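# News from Surnthorpe: the old Lanz works, one year on

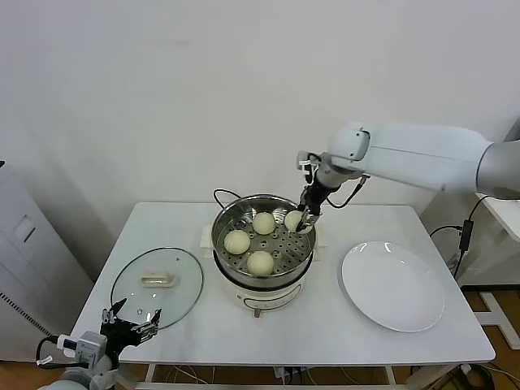
Those of you who have been getting this newsletter since the beginning will remember how long we waited for the first flats at the Lanz works to be finished, and I am very pleased to say that the second building is now open for viewings. There are 14 flats in it, spread over three floors, and the ones at the back look straight out over the canal. People often ask us whether the kitchens are big enough, and I always tell them to think about what they like to cook. If your idea of a good supper is four steamed buns in a basket on top of an electric steamer, even the smallest of our kitchens will do you very nicely, and the worktop by the window is just the spot for it. If you roast a large joint every weekend and like company while you do it, please ask to see the corner flats, where the kitchen runs into the sitting room and there is space for a proper table.

The building itself went up in 1914 as a store for the works, and we have kept as much of it as we could. The iron columns are still there (you will find one in nearly every hallway, so do mind your elbows when you are moving a sofa), and so is the big sliding door on the ground floor, which now opens on to the bicycle room. The windows are new, I'm afraid, as the old ones were past saving, but Premach had them made to the same pattern and I think from the street you would be hard put to tell.

A word about the service charge, as several of you wrote to us about it after the May newsletter. It covers the lift, the cleaning of the stairs, the buildings insurance and the garden, and it doesn't cover your water or your heating, both of which are metered flat by flat. Parking is separate too. There are fewer spaces than flats, so they are being offered in the order that people reserve, and a space can't be bought on its own afterwards.

We have also had good news about Wolow Lane. The council has agreed to the new crossing at the bottom of the hill, so the walk to the station should become a good deal pleasanter, particularly for anyone with a pushchair. The work is down for the autumn, and there will be some noise while it goes on. The footbridge stays open throughout.

Viewings are by appointment, mornings and early evenings, and you are very welcome to bring a tape measure and take as long as you like. Please come in by the Wolow Lane gate, as the front courtyard is still being paved, and ring the bell marked Premach. If you have already reserved a flat, your papers will be with your solicitor by the end of the month.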